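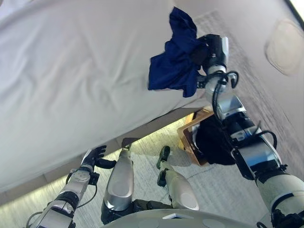
Section 4. Clothes Off the Bed, Sheet On It

This section of the Visirness guest room guide covers the bed: getting clothes off it, folding them, and putting the sheet back into a state you could show to a relative. It applies to the Jirura flat sheet and the Prekel mattress in the Sun room. If you are in one of the other rooms, most of it still applies, but the mattress is lighter and will fight you less.

Allow one song for the clothes and two for the sheet.

4.1 Before you start

Take off your watch and any rings with raised stones. The sheet has a 200 thread count and holds a grudge. Have a laundry basket within reach and turn on the lamp on the far side of the bed, so that creases throw a shadow and you can find them.

Caution: Do not sort clothes on the floor. Things left there migrate under the bed and come back in May, gray.

4.2 Clearing the clothes

1. Pick up one garment at a time. Scooping the whole pile feels efficient until a sock leaves from the bottom.

2. Lift each garment straight up. Dragging it across the bed pulls the sheet along with it, and you will meet that wrinkle again in 4.4.

3. Check the pockets. Receipts and tissues go in the trash. Coins go in the dish by the door, which is the closest thing this room has to a pension plan.

4. Decide: clean or not clean. Smell is admissible evidence. "I only wore it to dinner" is not.

5. Put anything not clean in the basket. Leave the rest for 4.3.

Note: Dark clothes come off first. Navy sheds lint, and a pale sheet displays lint the way a museum displays coins.

4.3 Folding a shirt

1. Shake the shirt out once, hard, away from the lamp.

2. Lay it face down near the edge of the bed and smooth it from the collar to the hem with the flat of your hand.

3. Fold one side in to the middle of the back, sleeve included. Turn the sleeve down so it lies along the fold.

4. Do the same on the other side. If the two sides don't match, unfold both and begin again at step 2. Or don't. The drawer closes either way.

5. Fold the hem up to the collar and turn the shirt over.

6. Stack no more than six. A seventh shirt makes it a tower, and towers lean.

Shirts with buttons need the top one and the middle one fastened before step 2. Linen should go on a hanger; it will be wrinkled there too, but vertically.

4.4 Smoothing the sheet

1. Stand at the foot of the bed and look for creases that run on the diagonal. These mean that one corner has been pulled tighter than its opposite.

2. Loosen the tight corner. Pulling harder on the slack one only moves the problem nearer the pillows.

3. Slide one hand, palm up, under the mattress edge and lift it slightly. With the other hand, draw the sheet down and tuck it in.

4. Work toward the head of the bed, a forearm's length at a time.

5. Run your palm over the top from the center outward. Small soft wrinkles are acceptable and will be gone once someone lies down, or will be replaced by other ones.

Caution: Bend your knees at step 3. The mattress is heavier than it looks - and it looks heavy.

4.5 If something goes wrong

The sheet comes up at one corner overnight: it is on sideways. Find the label, which belongs at the foot on the left.

Blue marks on the sheet: a new shirt was left on it damp. Wash the sheet alone in cold water and the shirt alone for its first few washes.

A button is missing: look along the bed base before you look anywhere else, then try the spare button jar, part 1476 in the linen closet list. It holds more than 200 buttons. None will match.

Section revised 22nd April. For pillows, see Section 5.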